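September, early morning

I slept with the window open and woke up cold, and I lay there for a good while thinking about my grandmother's plum jam, which I suppose means fall is here whatever the thermometer says at noon. The plums from Skuselley came yesterday evening, a whole crate of the small dark ones, and the kitchen smells of them already. I had promised myself I would wait for the weekend, but plums don't care much for promises, and by six I had the big pot down and an apron on over my nightgown.

I do love this part of the year. All summer I feel I ought to be out somewhere, on a lake or at somebody's cookout, and then the first cool morning arrives and it's perfectly respectable to stay in and stir something. I put in 19 cups of pitted fruit (my thumbs are purple as I write this, and so is the corner of the page, sorry, diary) and a good deal less sugar than the old card calls for. Grandma's card has been wiped down so many times that the last line is gone entirely. I have always guessed at it. Lemon, I think, and something about patience.

I kept the back door propped open while it cooked, and the air felt wonderful after all that steam. There's a red brick floor I keep going back to in my mind, the sort that would take a dropped plum and hardly show it, and I thought about it again while I was scrubbing juice off my own pale tiles on my hands and knees.
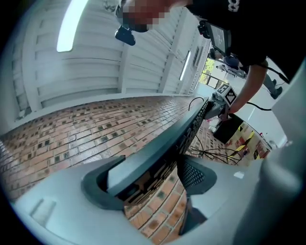
Yanling Qiu wrote back before lunch, and she thinks I'm wrong about the sugar. "You'll have plum soup by Christmas," she says, and she wants me to put back at least half of what I left out and boil it hard for the last few minutes. She also says her mother always cracked a few of the pits and put the kernels in, and mine should have too, but I've read enough about that to leave it alone. I wrote her a long answer defending myself and then, I'll admit it here, went and added another cup of sugar.

It set beautifully. I did the cold saucer test three times, mostly because I wanted to lick the saucer. The first batch filled every jar I had, even the tall one from Cluka that used to hold buttons, and the buttons are now in a soup bowl on the piano where they will probably live until spring.

I meant to write about the letter from my brother too, and the business with the gutters, but my hand is tired and I want to sit down with some toast. He's well. He wants two jars, and he wants them mailed, which will cost more than the plums did. I'll do it anyway. I need to remember to buy more lids, wax paper, and a new wooden spoon, the old one having split right down the handle in the second batch.

The lids are still popping in the kitchen, one at a time. I'm going to stay up until the last one goes.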